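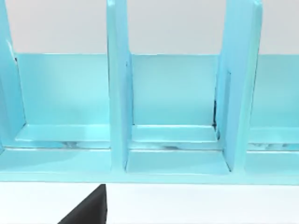

What happens to a person between arrest and the first appearance before a judge?

The person is taken into custody, booked, and held or released while a prosecutor decides what charges, if any, to file. In most places the law limits how long this stage may last, and a judge must review the detention soon after it begins.

Chapter 4
From Arrest to First Appearance

4.1 Introduction

News reports of a crime often end with the words "a suspect has been arrested." For the courts, the case has barely started at that point. The hours that follow involve several offices with separate duties: the police agency that made the arrest, the jail that receives the prisoner, the prosecutor who reviews the evidence, and the court that must decide whether the person can be kept in custody. Each office keeps its own records and works under its own deadlines.

This chapter follows those hours in order. It begins with the legal basis for an arrest and ends with the hearing at which a judge first speaks to the defendant. Bail is mentioned where it affects the timing of release, but a full treatment is left for Chapter 5. The rules on questioning suspects were covered in Chapter 3, and students who have not read that chapter should do so before going on to Section 4.4.

Terms used in this chapter: probable cause, warrant, booking, complaint, initial appearance, own recognizance, detainer.

4.2 The Ormsby County Case

Many of the points in this chapter are easier to follow with a single case in view. The case used here comes from Ormsby County and is referred to again in Chapters 5 and 7.

Shortly after 9:40 p.m. on a night in July, a clerk at a hardware warehouse in the town of Clemley was injured during a robbery. Two people were seen leaving by a side door. A patrol officer stopped a car on the county road less than an hour later and detained the driver and a passenger. The driver matched the description given by the clerk. The passenger did not, and no property from the warehouse was found on him.

Both were taken to the county jail. The driver was booked on suspicion of robbery and assault. The passenger was held for 12 hours and released without charge. The prosecutor filed a complaint against the driver the next afternoon, and the driver appeared before a judge the following morning.

The public defender assigned to the case was Bohdana Lytvynenko. Her written motion, parts of which appear in Section 4.6, argued that the officer had grounds to stop the car but lacked grounds to arrest the passenger. The court did not rule on that question, as the passenger had already been released and was not a party to the case. It remains a useful one for class discussion.

4.3 The Basis for an Arrest

An arrest may be made with or without a warrant. A warrant is a written order signed by a judge, who must find probable cause before signing it. Probable cause means a reasonable belief, based on facts, that a crime was committed and that the person named committed it. It is a lower standard than the one used at trial.

An arrest without a warrant also requires probable cause. The difference lies in who makes the decision and when. With a warrant, a judge weighs the facts before the arrest. Without one, the officer weighs them on the spot, and a judge reviews the decision afterward. This later review is one of the main purposes of a prompt hearing.

A brief stop is a different matter from an arrest. An officer may stop a person for a short time on reasonable suspicion, a standard lower than probable cause. A stop that lasts too long, or that moves the person to another place against his or her will, may be treated by a court as an arrest. Students should keep this in mind when reading the account of the passenger in the Ormsby County case.

4.4 Booking

Booking is the process by which a jail records the arrival of a prisoner. Staff take the person's name, date of birth, fingerprints, and photograph. Personal property is listed and stored, and the prisoner is asked to sign the list. A health screening is carried out, and a check is made for warrants or detainers from other places.

Booking takes longer than many readers expect. In the year studied for this chapter, the Ormsby County jail booked 2,761 people. Of these, 1,812 were released before a first appearance, either because no charge was filed or because they met the conditions for release set by the court's standing schedule. The rest were held for a hearing.

The county keeps its booking records in a system named Narodden, which is supplied by the firm Hustent. Entries are made by jail staff and can be read, but not changed, by the prosecutor and the court clerk. A correction must be requested in writing. In the Ormsby County case, the time of arrest was first entered as the time of arrival at the jail. The entry was corrected after the defense asked for the dispatch log, and the corrected time was used to measure the length of detention.

Before going on to Section 4.5, review the order of events in Section 4.2 and note which office was responsible for each step.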